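Westden to Begin Cap-On Bottle Collection in December

Thursday, July 10, 2025

Westden households will be asked to leave screw caps on plastic bottles when the town changes its recycling rules in December. The new instructions replace a policy under which caps had to be removed and put in the general trash.

The change follows an equipment upgrade at the Tutura sorting plant, which handles all curbside recycling from the town. Loose caps are small enough to fall through the plant's screens and end up in the glass fraction. Caps left on a bottle travel with it to the baler and are separated later, after the plastic has been shredded. In a water tank, the cap material floats and most bottle material sinks.

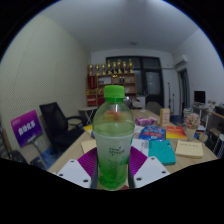 Bottles should be emptied and lightly crushed before the cap is screwed back on. Labels and neck rings can stay in place. Pumps and trigger sprayers are still excluded – most contain a metal spring – and should go in the trash.

The plant tested the method over 66 collection days on two routes. Crews on the Soleo route, where residents had been told to keep caps on, picked up 1,859 pounds of bottles. The second route, still under the old rules, produced 884 pounds. The routes serve a similar number of homes, but the difference cannot be credited to the caps alone, according to Ingegerd Nyberg, the plant's operations manager.

"The Soleo route also got new bins during the same period," Nyberg said. "What we can say is that cap losses at the screens went down."

Printed instructions will be mailed to some 2,000 addresses before the change takes effect. Collection days and bin colors stay the same. Apartment buildings served by the private hauler Sjögren should follow the current rules until that contract is revised.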